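Let the Small Shops Keep Their Odd Hours

3/11/19

In my street in Numstead there is a shop that opens at ten, closes at one, opens again at four and closes when the owner is tired. When I moved here I was angry with this shop. I came three times for a light bulb and three times the door was locked. Now I want to defend it, because the town council wishes to make all shops on the main street keep the same hours, from nine to six.

The argument of the council is simple. Visitors come, they find closed doors, they drive to the big Grandix store outside of town and they do not return. I believe this is true for some visitors. But a town of this size does not live from visitors. We have 317 parking places and in July they are full for maybe two weekends.

A person who works alone in a shop cannot stand there nine hours every day. She has to eat, to go to the bank, to bring a child from school. If the rule comes, she must hire somebody, and for this she must sell much more than she sells now. Bhardwaj, the fabric store on the corner, already said in the local paper that it would cost them 2,000 dollars more each month. I do not know if the number is exact, but I do not think they will stay to find out.
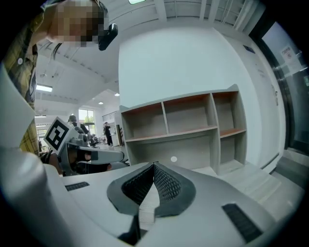
What we would lose

I come from a country where such a rule was made when I was young. The streets became very orderly — and after some years very quiet. The bakery was replaced by a phone shop, and the phone shop by a window with paper on it.

There is a middle way. Each shop could write its hours on the door and respect them. The town could print them all on one page and put it at the bus stop and in the Pivelero cafe, where everybody goes anyway. This would cost the town 300 dollars, maybe less.

I still buy my light bulbs there. I go after four.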